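Can a robot take over computer teardown and rebuild in a small shop yet?

Posted by Isura
14 comments · Share

I help run a little refurbishing shop, and we have 800 desktops to get through by April. Mostly we swap drives, processors and memory. My back is not what it was, and I keep wondering whether a robot arm could do the dull part. Has anyone here tried it on real machines, the kind with tight corners and wires everywhere?

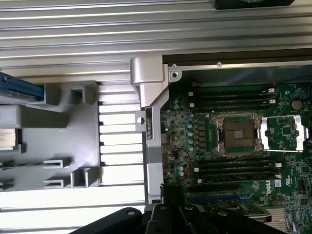 Picking things up off a bench I can believe. Getting a processor into its socket without bending a pin makes me nervous even when I do it myself, and I've been at it for years! Any experience welcome, good or bad.

Pitkänen
37 helpful? No, 14 helpful · Share

Hello from a fellow refurbisher! My short answer is "partly." I'd go job by job, with one model of computer to start:

- Drives on rails are the friendliest. Stand each one upright in a tray so it's always in the same place, and the arm has a fair chance.

- Processors want a shallow pocket to sit in, a straight-down approach and a very light touch. Keep a person close by for this one.
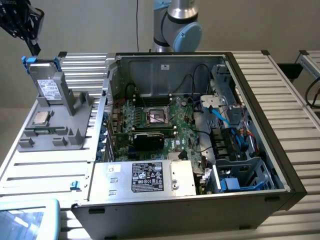 - Cables are where I'd still use your own two hands, bless them. They never lie the same way twice, and the arm I tried got hopelessly confused.

Boditz
Share

no. too slow. hire a student

Get the Remska Help newsletter. We use cookies to improve your visit. Accept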